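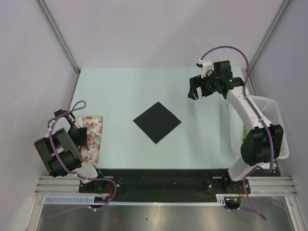

The Plirkholm two-arm folding station at the Goveck open day, left gripper on the floral print, right gripper waiting its turn.

Plirkholm Folding Station, demonstration model
Last updated July 2024

We ran the station all afternoon for anyone who walked in, and 200 people did, most of them carrying a sandwich. The job was cloth: take a piece, fold it, put it down, repeat until the visitors wandered off to the coffee. Several stayed for a second fold. One gentleman stayed for eleven and had to be asked whether he was buying.

The station comes with two arms on a shared front plate, a gripper on each, and its own enclosure with a pale blue table that shows up every crumb. Rail framing is standard. Purple is the cable color and we don't take requests.

Folding is slow. Marietjie Molefe, who ran the demonstration, can do a pillowcase in the time the arms take to consider one, and she did so repeatedly, to applause. The station doesn't take lunch.

Part number 662. Demonstrations at Goveck by appointment; bring your own cloth, clean please. The next open day is in November.

Comments

Dorothy Bloxham: Will it do fitted sheets?

Goveck: No.

Matěj Procházka: I can't either, so I'd call that a fair match. Does the price include both arms?

Goveck: Yes, both. We did try selling one.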